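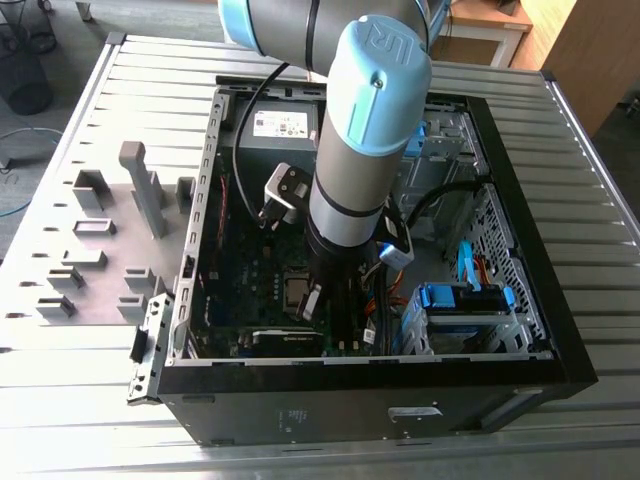

by Cleta

Old Desktop Towers: The Questions I Get All the Time

I fix up old desktop towers in Pinley and pass them on to people who need one, and my inbox is mostly the same handful of questions in different outfits. So I put them all on one page. I last went through the answers in June 2025, and if yours is missing, write to me and I'll probably add it.

Do I have to lay the computer down to work on it?

You don't have to, but please do! Flat on its side, open side facing up, like the one at the top of the page. Screws that you drop stay where you can find them, and you're not holding a graphics card up against gravity with one hand while hunting for the slot with the other. I worked on them standing up for years on the carpet under my desk and I have no idea why.

Which side comes off?

Stand behind the tower, looking at the ports. On most of them you want the panel that's on your left facing the front, which will be on your right from back there (yes, I get this wrong too). If you take one off and find yourself staring at the flat metal back of a tray with nothing interesting on it, put it back and try the other one. Some panels have thumbscrews, some have a latch, and a few slide back a little before they lift.

Where do I put the side panel?

Flat on the table next to the case, which is where it's lying in the photo. Leaning it against the table leg is how I dented two of them. If it has little raised tabs along it, look at which way they point before you walk away, and you'll have a much nicer time getting it back on.

What am I looking at in there?

It's less than it seems! The box with the white label on it is the power supply. The dark green board covering most of the floor is the motherboard, and the metal frame near the middle of that is where the processor goes. The black card toward the bottom of the board is the graphics card. Everything else in that one is mostly a hard drive, things to hold drives and an awful lot of cable.

What's the blue plastic thing around the hard drive?

A caddy. The drive sits in it and the whole lot slides in and out of the cage, usually with no screwdriver at all. You squeeze the sides and pull. Unplug both cables from the drive first! I love caddies and I keep every spare one, because a tower that turns up without its caddy is a pain. On lots of office machines the bits you're supposed to touch are colored blue or green or purple so you can spot them, so if you see a bright latch in a gray case, that's a pretty good hint.

Do the cable colors mean anything?

On the data cables, not much. The drive in my photo has a light blue SATA cable near it, and another tower might have red or black or yellow for the very same job. Go by the shape of the plug. SATA data plugs are small with an L-shaped slot, and they only go on one way round. Wires coming off the power supply are a different story, and those colors do mean things, but you never need to know them if you're just plugging and unplugging.

How do I remember what went where?

Take pictures on your phone before you pull anything. Then take a couple more, closer. I also put a scrap of masking tape on each cable with a word on it in pen: "drive," "front," "fan." It takes no time and looks ridiculous and I've never been sorry.

Do I need one of those wrist straps?

I wear one in December when the air is dry and my sweater crackles. The rest of the year I switch the machine off, pull the power cord out of the wall, hold the power button in for a few seconds, and touch bare metal on the case before I reach in. Don't work on a fluffy rug. If a strap makes you feel calmer, wear the strap.

Can I open up the power supply to clean it?

No, please don't. There are parts inside that can hold a charge after it's unplugged. Blow the dust out through the grille with the computer off and leave the box shut. If it rattles or smells burnt, swap the whole unit.

How do I get the dust out?

Outside, if you can. Short puffs of air, and hold the fan blades still with a finger so they don't spin up like crazy. A soft paintbrush is good for the corners and for the holes in the drive bay metal, where the fluff packs in. No vacuum cleaner right up against the board, and no damp cloth on anything green.

Should I take the processor out while I'm in there?

Only if you have a reason to. If you do, you'll need fresh thermal paste before the cooler goes back on, and you'll want to lift the processor straight up and put it somewhere safe and padded. Don't touch the pins, wherever they happen to be on yours. I keep a tube of paste from Voveck in the drawer, but any decent one will do.

My cable won't reach. Now what?

Follow it back. Nine times out of ten it's looped behind something or tied into a bundle with the others. Undo the tie, give it a bit of slack, try again. If it's truly too short, a longer SATA cable is a very cheap thing to buy.

Is an old tower worth fixing at all?

My rule, and it's only mine: if I can get it going for under $100 in parts, I do it. Past $200 I'd look at something newer unless you're fond of it (people are, and that's fine!). A solid state drive and more memory make the biggest difference for the money. The oldest one I've sent out the door was 14 years old and was wanted for typing letters and printing them.

What do I do with the old hard drive?

Copy off whatever you want to keep, then check it, then check it again from a different computer. After that I wipe it, or if it's dead I take it to the Neves Street recycling counter, where they'll crush it while you wait. Don't put it in the trash.

It won't turn on after I put it back together!

Deep breath. Look at the switch on the back of the power supply, then the small plug that sits near the processor (I've forgotten that one more than any other), then push the memory sticks down until they click. After that, reseat the graphics card. Leave the side panel off until you see something on the screen. You'll only have to take it off again otherwise.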